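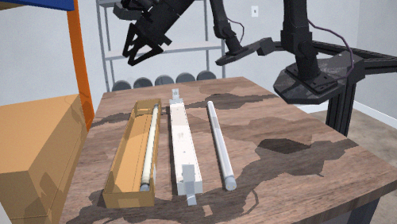
Lights Out, Eventually: Replacing Fluorescent Tubes in a Shared Student Building

Final project report, submitted May 11, 2024

Our project began with a noise. The study room on the upper floor of Pudton Hall has a hum in it, and for most of the winter term we argued about whether it came from the vending machine or the ceiling. It was the ceiling. By then we had missed the deadline for changing our topic, so the ceiling became our topic.

The question we set ourselves was simple enough to fit on the proposal form: should the building keep replacing its fluorescent tubes as they fail, or switch the fittings over to LED in one go? We had hoped to answer it in a week. It took until the end of term, and a good part of that went on finding out who held the key to the supply closet.

1. What we had to work with

Pudton Hall has 100 tube fittings on its two teaching floors. Nearly all take a straight tube and have a ballast inside, the part that starts the tube and keeps the current under control. Older ballasts hum. They also go on using a little power when the tube is dead, a quality we came to recognize in ourselves during February.

The paperwork was less tidy. One maintenance log was kept on a spreadsheet, another in a notebook, and they disagreed about whether the east stairwell existed. We used the notebook wherever the two differed – it at least had coffee on it, which suggested that somebody had once opened it. 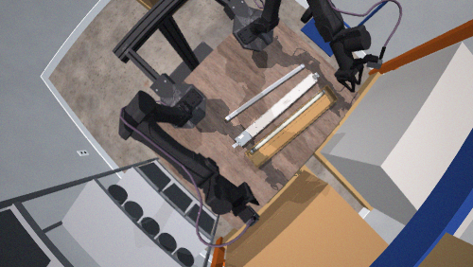 Department of Building Technology – Student Projects, Second Year

2. Method

We walked both floors with the lights on and wrote down every fitting that was dark, flickering, pink at the ends or making a noise. A fitting could be listed under more than one heading. The total came to 27, including one above the Musex practice room that nobody had reported, possibly because the drummers could not hear it.

We then compared three choices:

Replace tubes one at a time, as now.
Fit LED tubes that work with the existing ballasts.
Take the ballasts out of the circuit and fit LED tubes wired straight to the supply.

For each we looked at the price of parts, the labor, the power used and the number of times someone would have to carry a ladder through an exam. The last item was not in the marking guide. We feel it should be.

Prices came from two suppliers. Voyle answered our email with a full quote. Plullar answered with a brochure about garden lighting, and later with a quote, and later still with the same brochure. Nothing was bought for this report.

3. What we found

Replacing tubes one at a time is the cheapest choice on any given morning and the most expensive over the life of the fittings. Each visit means a work order, a ladder and a person, and the person costs more than the tube. The log shows the same corridor being visited three times in one month for three neighboring fittings.

The second choice looked best on paper for quite a while. The trouble is that it leaves the old ballasts where they are. When one gives out, the new tube goes dark too, and someone fetches the ladder again. It would also leave us with the hum, which by this point had become personal.

The third choice costs the most at the start and needs a qualified electrician, with the power off, for every fitting. Each converted fitting also needs a label so that no one puts a fluorescent tube back in it later. Even so, it came out ahead in our comparison, mainly through fewer visits.

4. Storage and disposal

We had planned one paragraph on this and ended up with a section. Fluorescent tubes contain a small amount of mercury, so used ones should be kept whole, boxed and sent to a proper recycler. The closet held new tubes and old tubes on the same shelf, unmarked. Telling them apart meant trying them.
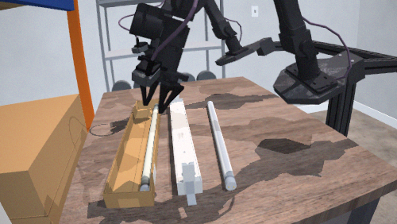

Figure 3. Worktable with long cardboard tray.

Our suggestion is two shelves and a marker pen. This was the only recommendation the building office accepted on the spot.

5. Recommendations

Convert the upper floor first, beginning with the study room. Do the work over the summer break. Keep the sound fluorescent tubes that come out as spares for the lower floor until its turn comes. Merge the two logs, and settle the matter of the east stairwell.

6. Limits of the study

We measured power use on only three fittings, all in the same corridor, and assumed the rest behave the same way. Our labor figures rest on the old work orders, some of which give the time taken as "yes." We did not measure light levels at desk height, as the meter we booked was out on loan to another group until after our deadline. Their project was on desks.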